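Equipment Review: Ernberg Heavy-Duty Paper Punch

Prepared for the office supplies section by Samah Ezzat
Published 9th June

The Ernberg is a two-hole lever punch intended for shared offices, school workrooms and small print departments. It replaces an earlier model from the same manufacturer and is sold with a spare set of cutting pins, a replacement base tray and a printed instruction sheet. Our department used the unit for the whole of the review period in place of the Prarnau punch that had served the same counter for 11 years.

Capacity

The manufacturer rates the punch for up to 100 sheets of standard copy paper. In our use the full rated stack could be punched in a single stroke, although considerable pressure was required and two members of staff preferred to divide the work into smaller stacks. Holes were clean on the top and bottom sheets. Card covers and clear report covers were punched without difficulty when placed on top of the stack. When placed underneath, clear covers showed a slight ridge at the edge of each hole.
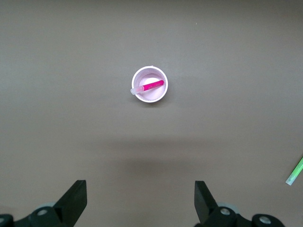

A pink marker in a small white cup, with a green marker on the table.

Paper guide and alignment

The sliding guide pulls out from the left side of the base and locks at marked positions for letter, legal and half-letter sizes. The locking action is firm. The markings are molded into the plastic and not printed, so they should remain legible, but they are the same color as the guide and are difficult to read in poor light. Several users requested a contrasting scale. The Isine model reviewed previously offers one, and we would encourage Ernberg to consider the same arrangement.

Alignment was consistent. A set of 500 training handbooks was punched over the course of the review, and the pages of finished copies sat evenly in their binders. Care is needed when loading tall stacks, as the back stop is rather low and the uppermost sheets can slide over it.

Handle and base

The handle is long and has a padded grip. A catch on the right side holds it down for storage – a useful feature where shelf space is limited. The base has a full-width rubber foot and did not move on a laminate counter. On a polished desk some movement was noted under heavy pressure. 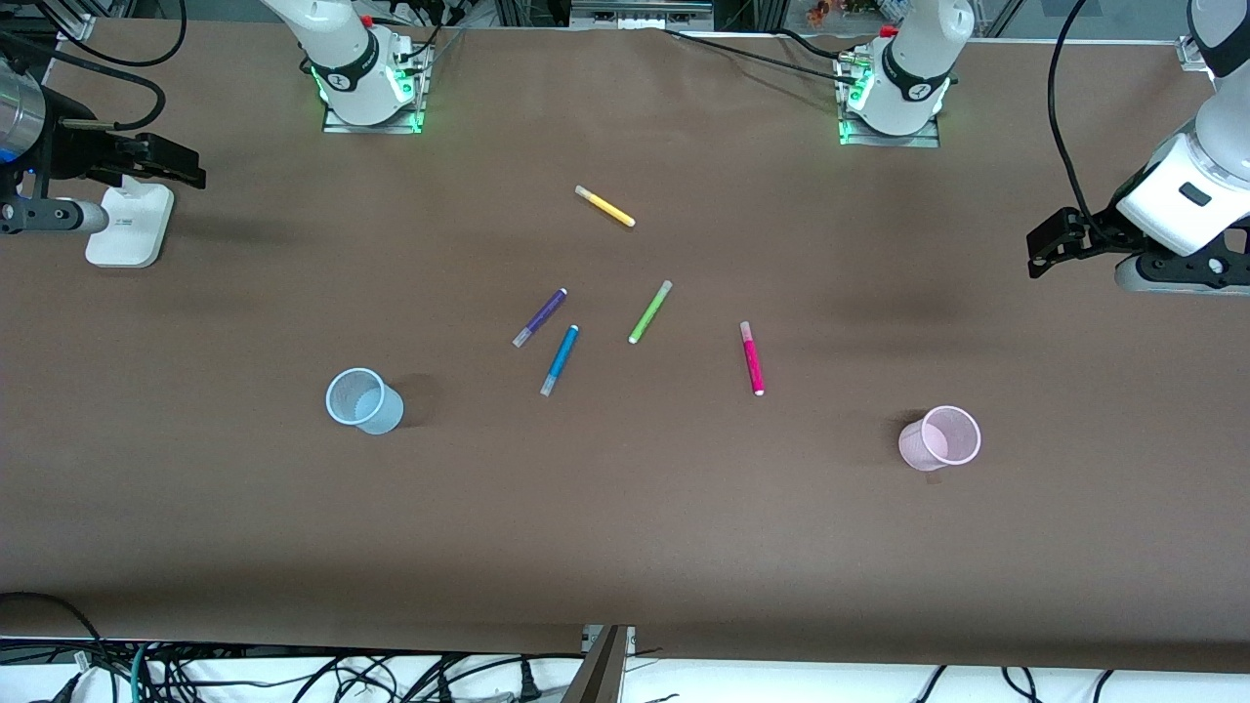
Two robot arms at a long table covered in brown paper.

The waste tray is the weakest part of the design. It opens from beneath, must be pulled away with both hands, and tends to scatter paper chips when it is full. Balakrishnan Chowdary of our print room recommends emptying it over a bin before each large job, and this advice has since been adopted by the department.

Maintenance

The cutting pins may be replaced without returning the unit. The procedure requires a screwdriver, which is not supplied, and is explained adequately in the instruction sheet. Waxed paper may be punched from time to time to keep the pins moving freely. The punch should not be used on stapled documents.

Assessment

The Ernberg is recommended for offices that regularly prepare bound material in quantity. Departments that punch only a few sheets at a time will find it larger and heavier than necessary and should consider a desktop model. Points were deducted for the waste tray and for the markings on the guide.

Overall rating: recommended, with reservations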